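FOR IMMEDIATE RELEASE
5 June 2018

Penholm Student Robotics Club Opens Kitchen Challenge to New Teams

Sign-ups open now. Starter code goes out the same day you register.

PENHOLM - The Penholm Student Robotics Club will run its second Kitchen Challenge this October, and this year it's open to any high school or community college team in the county. Last year was club members only. Thirty minutes per team, one arm, one counter, a list of everyday jobs.

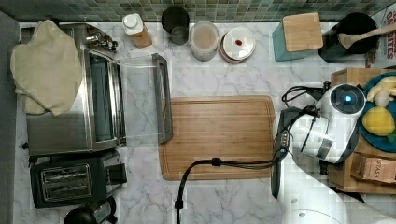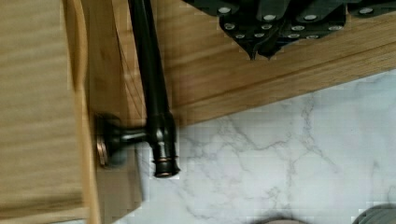
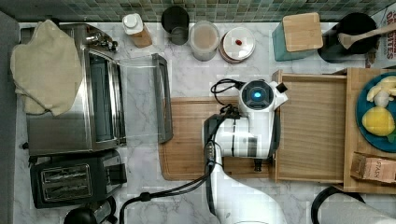
Practice work on the kitchen counter, Penholm Student Robotics Club.

Teams write the software. The club supplies the arm, the gripper and the kitchen. Nobody has to build or buy hardware to enter, and that was the biggest complaint after last year's event, when two schools asked to join and couldn't because they had no arm to practice on.

The jobs are the kind of thing people do before breakfast without thinking. Close an oven door. Move a lemon from a plate to a cutting board. Fold a towel (hard. nobody finished this one last year). Put a lid back on a container. The full list goes to registered teams only, and the judges will change the starting layout between rounds, so a program that just replays the same motions is going to have a bad afternoon.

Scoring is simple. A finished job is worth 10 points. Half points for a job started and left in a safe state. Dropping something is not a penalty but you don't get the time back. Hitting the counter hard enough to trip the arm's stop is a penalty, 2 points each time. Ties go to the team with fewer restarts.

The club has been getting ready since winter. Members meet after class, split into a vision group and a motion group, and trade places every few weeks so everyone learns both. The motion group spends most of its time on approach angles, which sounds dull untill you try to get a gripper near a door handle without bumping the toaster. The vision group works on telling one container from another when the lids look alike from above.

All of the practice runs are being saved. As of this week the club's shared log holds 1691 recorded attempts, good and bad, and registered teams get the whole thing along with the notes. The bad ones are worth reading. A lot of first-year members said they learned more from those than from the tutorials.

Software for the event is built on Morkia, the club's own student-written control package. It runs on a regular laptop. Teams may use their own code instead, as long as it passes the safety check at the start of the day. The check takes ten minutes, please don't show up late for it.

Support for this year's event comes from Multley, a local machine shop that cut the new mounting plates, and from Venckus Kitchens, which is lending a display counter and backsplash for the event floor. Both firms will have staff on hand for students who want to ask about summer jobs.

What teams need to know:

Team size is two to six students. Mixed-school teams are fine.
Space is limited to 30 teams. First come first served, with a waiting list after that.
No entry fee.
Each team needs one adult sponsor who can be there on the day.
Practice slots on the club arm can be booked through September. Slots run one hour. Bring your own laptop and charger - the club has run out of spares.
Beginners welcome. There is a seperate beginner round with a shorter job list and no layout changes.

The public can watch for free. Seating near the counter is tight, so a live view from the overhead camera will be shown in the cafeteria next door.

Results and team code will be posted on the club page the week after the event. Teams can ask to keep their code private but most last year didn't.

To register, book a practice slot or request press access, contact the Penholm Student Robotics Club through the front office. Press should ask before the last week of September, badges have to be printed.

###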